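Position on Recovery Behavior in Planning Software
Akihiko Onishi, Ronton Institute
12/4/18

The institute has been asked to state its view on how planning software should be judged before it is accepted for service work at Ridovstead. The usual measure is the share of attempts that end well. In our opinion that figure hides too much.
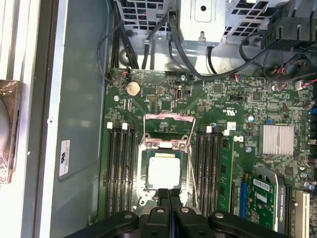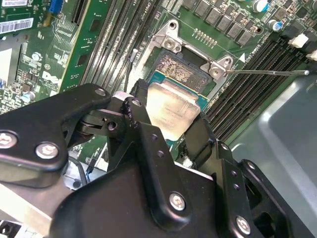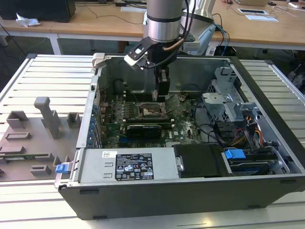 A planner should be required to state, at every step, what it believes about the parts in front of it and how sure it is. The Orell planner recorded 1,509 steps in October, and in 582 of them its stored estimate of a part's position was never checked against a new camera reading. Such a habit may be harmless when a robot moves boxes. It is not acceptable when the part is a processor held in the fingers in front of an open socket, with a field of tiny contact pins exposed. The software should stop and look again before the final approach, and it should log the reason whenever it declines to do so.

We are aware of the objection, raised by the Ait Brahim office, that added checks slow the work. They do. In our own review the checks added 34 seconds to a full cycle, and seven of those seconds could be recovered by better scheduling. The institute considers the remainder a fair price. Vendors should publish their unchecked steps beside their success rates, and buyers should decline any planner for which no such record exists.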